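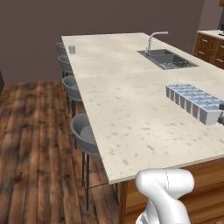

4 min read

Erdem Countertop Cleaner and Sealer Kit: my review after one winter of cooking on stone

Posted 1/4/20

I bought the Erdem kit in November, the week after I found a ring on my counter where a bottle of lime juice had been sitting overnight. If you have pale stone you know the feeling. I stood there tilting my head back and forth under the light, hoping it was water. It wasn't water.

So, the kit. You get a spray cleaner, a tub of poultice powder for stains, the sealer itself, two cloths and a little plastic spreader that I broke on the first day (my fault, I leaned on it). It cost me $60 at the hardware store in Dirkbridge, and I've seen it for a few bucks less online, but I wanted it that afternoon and I was in a mood.

Let me start with the cleaner, the part I've used the most. It's good! It smells faintly of oranges, it doesn't leave that cloudy film you get from regular kitchen spray, and it takes off olive oil without a lot of scrubbing. My one gripe is the nozzle. It shoots a hard narrow stream unless you twist it to exactly the right spot, and then it drifts back while you're working. I ended up pouring the stuff into an old Bamik bottle I had under the sink, and now we get along fine. The bottle lasts a good long while too. I wipe down after dinner every night and I'm still on the first one.

The poultice is more of a project. You mix the powder with water until it looks like peanut butter, smear it over the stain, tape plastic wrap on top and leave it alone for 18 hours. I have a hard time leaving anything alone for 18 hours, so I did it right before a trip to see my sister, and that helped. It pulled a greasy mark next to the stove down to almost nothing on the first go. I did it again the next weekend and now I can't find the spot. On the lime ring it did zip. That turns out to be normal: acid etches the surface, so there's no stain in there to pull out. The leaflet does say this, in small type on the back, under a paragraph about storage temperatures. I'd have put it on the front of the box in red.

Now the sealer. I'd been dreading it because the last one I used, years ago in the Darkatmont apartment, gave me a headache and left streaks I could feel with my hand. This one went on much easier. Wipe on, wait, buff off, done. The leaflet says ten minutes before you buff. I gave the first half of the counter the full ten and it had already gone a little tacky, so I did the other half at seven and that was a lot nicer to work with. My kitchen runs warm, so yours may behave differently. Try a corner first, behind the toaster or wherever you keep the stuff you never move.

You're supposed to keep the counter clear overnight, and I'll admit that was the hardest part of the whole thing. Do you know how much lives on a kitchen counter? I had the mixer on a dining chair and the fruit bowl on the piano.

Does it work? I did the water drop test before and after. Before, a drop soaked in and left a dark spot within a few minutes. After, it sat there in a fat little bead until I got bored and wiped it up. That was in November and it's still beading now, although less right by the sink, where I'm always slopping things. The label promises a year. I don't think the sink end will make it that long, and I plan to touch it up in spring.

A few odds and ends. The cloths are cheap and shed lint, so use your own. The cap on the sealer is one of those push and turn ones that hates me. There's a customer help line, order code 2196 on the side of the box, and I called about the broken spreader expecting nothing, and they mailed me two new ones. Very nice people. Also, my wood cutting boards are NOT stone, and I found out that the sealer does not belong anywhere near them. Please learn from my boards.

Would I buy it again? The cleaner, yes, every time, and you can get it by itself. The sealer, yes. The poultice powder I'd skip unless you've got a real oil stain, and the tub is big enough that I'll be storing it until I move. Four stars out of five, and it loses the one for the nozzle and the leaflet.

If anybody has had luck with an etching powder on a light polished counter, please leave a comment. I still have the lime ring. For now the fruit bowl sits on it.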